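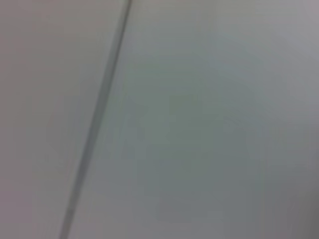
The Hakov branch reported that the heating in its reading room had stopped responding to the wall controller, and asked whether the timer could be overridden before the evening opening.

Ticket status: Open, awaiting supplier
Category: Building services, heating and ventilation
Site: Hakov branch library
Opened: July 2018
Priority: 4

Initial response from the Buildings Desk

The branch is thanked for its report. The controller at Hakov is a Sondero unit and takes its schedule from the central panel in the plant room. Any change made at the wall will be held for one session only and will then be replaced by the central schedule. Staff are asked to confirm whether the display shows a padlock symbol, and whether the fault affects the reading room alone or the entrance hall as well.

Reply from the branch

The padlock symbol is showing. The entrance hall is not affected. The radiators in the reading room come on when the building opens and stay on until closing, whatever temperature is selected. The room reached 27 degrees before noon and several readers moved to the hall. The windows on the street side have been opened, but those facing the yard are painted shut and were reported separately in June.

Action taken, Buildings Desk

The central schedule was examined remotely. The reading room zone was found to be set to "Constant", a setting normally used only when the system is being tested after servicing. The zone was returned to "Timed" and the wall controller was unlocked. The branch was asked to select a lower temperature and to report the result after one hour.

Reply from the branch

The controller now accepts changes and the display is correct. The radiators are still hot. Staff have closed the valves by hand on those they can reach. The two behind the local history shelving cannot be reached without moving the stock.

Action taken, Buildings Desk

As the controller and the panel now agree, the fault is thought to lie with the zone valve in the plant room. Desmet, who hold the maintenance contract, have been instructed to attend. The shelving should not be moved by branch staff. Until the visit, the boiler may be switched off at the main isolator, provided that the hot water supply to the public toilets is not needed during that time.

Note from Desmet

The zone valve is stuck open and cannot be freed. A replacement has been ordered from Rerel, with delivery expected in 8 working days. The heating circuit has been isolated by hand and hot water has been left on.

Next step

The branch is asked to keep this ticket open and to add any further readings to it. Requests concerning the yard windows should continue under the earlier ticket.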